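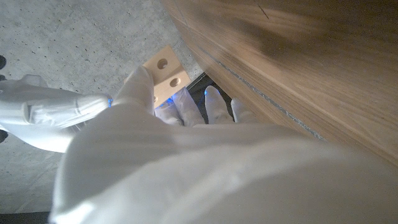 Hastley Winter Music Weekend: Your Questions

Thanks so much for stopping by! We get a lot of the same emails every fall, so Delphine and I sat down with a pot of coffee and tried to answer as many as we could in one place. If yours isn't on the list, scroll to the bottom and write to us.

When is it?

The first full weekend in December, same as always. Doors open at noon on Saturday and a little earlier on Sunday for the family singalong.

Where do I go when I get there?

Everything happens at the old Castellanos packing shed on the east side of Hastley. Come in through the big sliding doors on the street side and you'll see the wristband table. The small door by the loading dock is for bands only, and Benedikt will (very politely) send you back around.

How much are tickets?

A weekend pass is $78 and a single day is $53. Kids under 12 get in free with a grown-up. If the price is a real stretch for you this year, please write and tell us – we keep a few passes set aside and we don't ask for any paperwork.
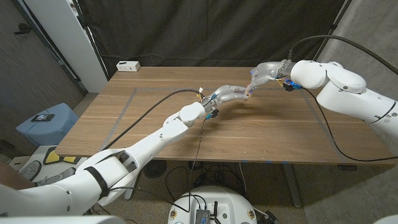

Who's playing?

The full lineup goes up in the fall, once everybody has signed. I can tell you that Latrice Doucet is coming back with her full horn section, which made me so happy I called my sister. Pei-shan Wei will close out Saturday with a solo piano set, so bring a cushion and settle in.

Is it indoors? Will I be cold?

It's indoors and there is heat, but it's a big old shed and the back corners never quite catch up with the rest. Dress in layers. Once the dancing starts you'll want to peel some of them off, and there's a free coat check next to the bar.

Can I bring my own food and drinks?

Snacks and water bottles are fine, and so is anything you need for a special diet or a baby. No outside alcohol, please. We'll have the chili people again, plus a new dumpling stand that Delphine has been raving about since spring.

How many people come?

Last year we had some 1127 over the two days, our biggest crowd yet, and it still felt like a backyard party to me.
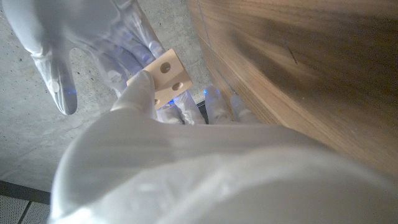

A good share of those folks came on Saturday night, so if you like elbow room, or you have little ones along, Sunday afternoon is the gentler choice.

Can I get a refund?

Yes, up to two weeks before the show. After that you're welcome to pass your ticket to a friend – just send us their name so the wristband table knows.

I play in a band. How do I apply?

Send two songs and a short note to Benedikt Harms through the contact form. He listens to every one of them, though it can take him a while to write back.

Still stuck? Use the contact form and one of us will get back to you, usually in the evening after work.

Mavis Escobedo
Page last updated 9 June 2019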